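Dankwa Press to Publish Yaa Yakubu's Romance Debut "The Long Way to Hesport"

10/11/2018
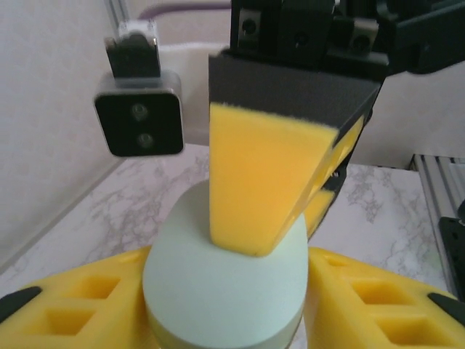
About the Book

Dankwa Press has acquired North American rights to "The Long Way to Hesport," a contemporary romance by first-time novelist Yaa Yakubu. The book will be released in April in paperback and e-book, with a first printing of 3000 copies.

The novel follows Lena, a court interpreter who goes back to the harbor town of Hesport to sell her late aunt's boarding house. The only tenant left is Marcus, a ferry mechanic with a lease that runs for another 10 months and no plans to leave early. The two agree to split the repairs and stay out of each other's way, an arrangement that lasts until the first winter storm.

Editor Edit Deák bought the book after reading it in the publisher's open submission period, which drew 1176 manuscripts.

"I read the kitchen argument in chapter four and asked for the rest that afternoon," Deák said. "Lena and Marcus are both in their forties, they have both been married before, and they talk like people who have bills to pay. I wanted more of that on our list."

Yakubu wrote the novel over three years while working as a school librarian. "The first draft had a murder in it," she said. "I took it out and the book got better – my sister still asks about it."

Audio and Second Book

Cirow Audio will release the audiobook on the same day, read by Aba Kwofie. A second novel set in Hesport is under contract. It will center on Lena's brother, who appears briefly in the first book.

Review Copies

Digital review copies are available now to bloggers, booksellers and librarians. Printed advance copies are limited to 144 and will be sent in the order requests are received. Please include a mailing address and a link to your blog or store. Reviews may be posted at any time, but we ask that the ending not be discussed before publication.

Contact: Tumelo Pretorius, Publicity, Dankwa Press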